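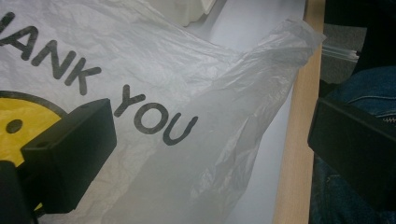

February 12, 2022
Trasthorpe, sourdough bench

Lovely result today! The rye starter from December is finally lifting a full loaf, and the crumb is the most open we've had from Plurlow flour.

1. Mixed 3000 g flour, held back a little water, rested it under a cloth.

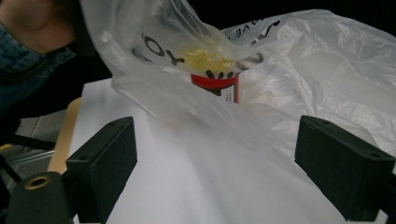 2. Salt in, four folds. Dough went silky by the third (so pleased).

3. Shaped and proved overnight on the low shelf.

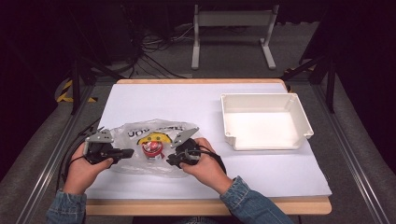

Plastic bag, flat on the table.

Baked weights: 1102 g for the tin loaf, 1526 g for the big round. The round sang like mad as it cooled, and the crust has those tiny blisters I've been chasing
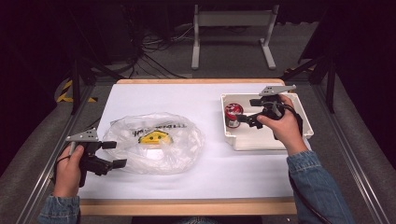

ever since we switched to the Adamczyk oven. Next go: same flour, wetter dough, and ten minutes more with the lid on. Must feed the starter tonight!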